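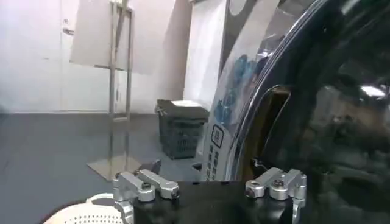
2022年8月

上午把蓄水池的水位记录重新抄了一遍。旧本子受潮,前几页的铅笔字已经看不清,只能对照Stavros Kolev留下的抄件补。他的抄件用的是另一套基准,零点取在池底集水坑的坑沿,我的零点取在池底平面,两者差9厘米。换算之后大部分读数吻合,只有12月那一组对不上,差值忽大忽小,怀疑当时他换过尺。写信问了,没有回。

Cisternas的这座池子是给整条坡下的菜地供水的。容积按300立方米算,这是图纸上的数,实际要小一些,北墙后来加过一层衬砌,图上没有改。进水靠屋面和坡面截水沟,出水只有一根DN100的管,接到下面的分水井。按规矩每旬测一次水位,雨后加测。今年雨少,加测的次数屈指可数,本子上空了很多行。

今天测得水深比上旬低。扣掉放水量,剩下的部分由蒸发和渗漏分摊。蒸发用蒸发皿的读数乘折算系数,系数取0.7,这是沿用的老值,没有在本地率定过。池子有一半加了盖板,盖板下面的蒸发怎么算,一直含糊。我的做法是盖板部分按零处理,这样算出来的渗漏偏大,偏于安全。Blagoje Petkov不同意,他认为盖板缝隙通风,不能当零,应当另外放一只小皿在盖板下面实测。道理上他对,但盖板下面放皿,每天要掀板读数,掀板本身就改变了通风。争到最后决定用浮子加细绳,从检查口引出来读,精度差一点,可以接受。浮子还没有做。

下午处理截水沟。上段淤积以细砂为主,夹松针,下段是黏土,干了以后裂成片,一铲就起来。清出来的土堆在沟的下坡侧,拍实,当小埂用。以前有人堆在上坡侧,一场雨全部冲回沟里,等于白干。沟底坡度用水平管复核了三段,前两段正常,第三段中间有一处反坡,水会停在那里。先用水泥砂浆垫了薄薄一层,灰砂比1比3,养护盖湿麻袋,明早再浇一次水。垫层不宜厚,厚了又把上游垫成反坡。

沉砂池的隔板也该换了。现在这块是从Rolirdale运来的旧料,下缘烂掉一条,粗砂从底下直接过去,沉砂池形同虚设。新隔板打算用石板,两侧留槽插入,便于拔出来清砂。槽宽比板厚大一点,用湿黏土塞缝,不用砂浆,砂浆封死以后就拔不出来了。石板尺寸还差一个数,沉砂池内宽上下不一致,要按最窄处下料,再把宽处补平。

傍晚接着看渗漏。池外壁东南角有一片潮痕,上个月就有,用粉笔画过边线,今天看边线外面仍然是干的,没有扩大。敲击听声,潮痕范围内声音发闷,范围外清脆。可能是抹面空鼓,也可能是墙体里有细缝。区分的办法是等水位降到潮痕标高以下再看:如果干了,水来自池内;如果不干,就要怀疑坡上的地下水。按现在的用水速度,水位降到那里还要一段时间,不着急,也不打算为了查这个专门放水。这个季节放掉的水补不回来。

修补方案先写两个。一是内壁局部凿除,重新抹防水砂浆,分层抹,每层压实,层间搭接错开。二是只在外壁开泄水孔,把水引走,不管来源。第二个便宜,但如果水真是从池里出来的,等于给漏水开了正门。倾向第一个,等水位。

Zistgate那边寄来了滤网的报价,按张卖,600目的他们没有现货,我本来也没有问600目,不知道为什么单子上列了这一项。进水口用粗网就够,细网三天就堵死。回信只订粗网,边框自己做。另外问了他们有没有旧型号闸阀的密封圈,出水管上那只阀门关到底还在滴水,用量杯接过,夜里一整夜接满一杯多,量不大,但会混进渗漏的账里。记在这里,以后算平衡要减掉。

从Trarkberg借的那套水准仪还没有还。标尺底部磨损,读数系统性偏小,相邻两点求差可以消掉,单独引用高程时不行。还的时候要写一张条子说明,免得下一个借的人直接拿去定基准点。

晚饭后把本月的平衡表列了一半。收入项:降雨直接落入、截水沟来水、屋面来水。支出项:放水、蒸发、阀门滴漏、渗漏。前六项都有数或者有估值,渗漏作余项。余项法的毛病是所有误差都压到最后一项里,所以这个渗漏值只能看趋势,不能当真值用。抄件里Kolev把渗漏写到小数点后两位,我一直不理解,放水量那一项他自己是按开阀时间估的,误差远大于此。

待办:浮子、石板量尺寸、麻袋浇水、密封圈、水准仪。12月那组读数暂时打问号,不参与计算。铅笔换成了硬一号的,字淡,但是不糊。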